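Gripper fault halts two-arm work at Kereama test hall

Cokau staff told to keep clear of benches while cause is traced
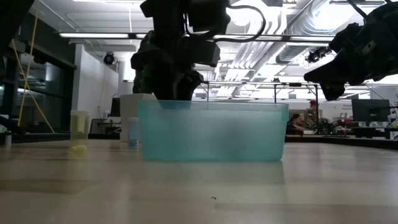
Two robotic arms over a plastic bin at a workbench.

Testing with two-armed robots has been stopped at the Kereama hall after a gripper failed to release when an emergency stop button was pressed, the operator, Skoner, said on November 4, 2022.

The fault happened during a shift in which a technician was clearing a jammed container by hand. The arm stopped moving as it should, but the gripper kept its hold and pinched the technician's glove against the rim. The technician was freed by a colleague who cut the power at the wall, and was treated for bruising to two fingers. No hospital visit was needed.

Skoner said the stop button is meant to halt the arms and let the grippers go slack. On the bench concerned, only the first of those happened. The company has since found the same behaviour on one other bench, where it had gone unnoticed.

A software update installed in March is being looked at. It changed how the grippers behave when the arms lose their command signal, so that heavy items would not be dropped. Brenberg, which supplies the control units, has asked for the logs from both benches and is sending an engineer to the site in Cokau.

The hall has recorded 3,185 hours of arm running time this year. Skoner said the log held 403 emergency stops over that period, most of them made when an arm was holding nothing, and that this may be why the problem was missed.

The grippers on the bench were set to 80 per cent of full force at the time. Skoner has lowered the limit on all its machines and said it will stay low until the work is finished.

Staff have been told not to reach into a container while the arms are powered, even after a stop. A separate switch that cuts the supply to the grippers is to be fitted within reach of each seat - until now the nearest one has been on the wall behind the benches.

The accident has been reported to the safety regulator, which has not yet said if it will inspect the hall. Single-arm work is carrying on as normal. Skoner gave no date for the two-armed machines to go back into use.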